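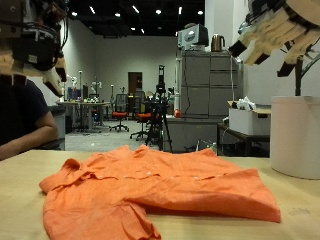

Our project looked at sea nettles in the shallow end of Ernport harbor and whether swimmers there know what to do after a sting. We walked the same stretch of dock at low tide and wrote down every jellyfish we could see from the edge. The ones with orange bells, close to the color of the crumpled button-up shirt on the table, were easy to spot. The clear ones were not, and we think our total of 252 is low for that reason. Most of them were on the Chu side, where the current is weak.

We also left a survey at the Konero boat rental. Of 375 forms, 336 came back filled in. The most common answer for treating a sting was fresh water, which can make some stings worse. 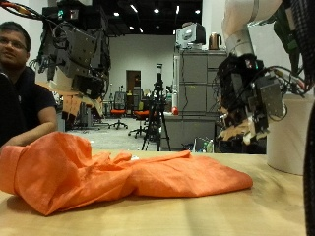 Kha Lò thought the question was worded badly and that people may have meant rinsing off sand. We kept the answers as they were but marked this as a weak point.

The second part was water temperature. We took readings at nine spots between the dock and the Jurnidetti pier.

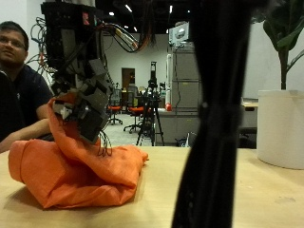

The warmest spots were next to the pier, and we saw the fewest jellyfish there. We had expected the opposite. Uyên Đàm made the map and will repeat the readings in February.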